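Call for runners: winter training group in Terusville, beginners and returning runners

Pirkine Running is looking for 10 adults who want to join our new group for first-time and returning runners. The group starts in February and is led by two coaches, Violeta Ibarra and Pui-shan Kuo. We train in Terusville, with one longer run each month on the river path in Usby.

Who can apply

You are 25 or older and you can walk fast for one hour without stopping. You do not need any race result. If you ran before and stopped after an injury or after having a baby, you are very welcome, but please bring a note from your doctor to the first meeting. We can't accept persons who already follow a plan from another coach, as two plans at the same time usually end badly for the knees.

What we do

We meet 2 times a week in the evening. One session is easy running with walking breaks, and the other is strength and mobility work on the mat. Between the sessions you have one short run alone, and you write a few lines in the training diary. Violeta reads all the diaries on Sunday and answers each one personally.
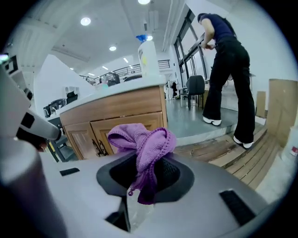 Purple microfiber cloth, with a wooden cabinet and white countertop behind.

For the strength part please come in clean indoor shoes and bring your own mat, a small towel and something to drink. The changing room is open half an hour before the start. Lockers need a coin, which you get back.

At the end of the plan we go together to the 10 km race in Maldonado. It is not obligatory to run it. Last time Ximena Palma from our first group came only to hold the jackets, and she is now registered for this one.

Cost

The group is free of charge for the participants. You pay only your race entry, and your travel to Usby if you do not find a place in a shared car. In exchange we ask you to answer a short questionnaire at the start and at the end, so that Pui-shan can improve the plan for the next group. Your answers are kept without your name.

How to apply

Write to Macario Sandoval at the Pirkine office with your name, your age, a phone number and a few sentences about your running until now. Please tell us also which evenings are impossible for you. We will choose the group by evenings that fit together, not by speed. Everybody receives an answer, also in the negative case.

Applications are open from 18 Oct 2025 until all the places are taken. Questions about injuries go directly to our physiotherapist, Estela Echeverría, who is at the office on training evenings.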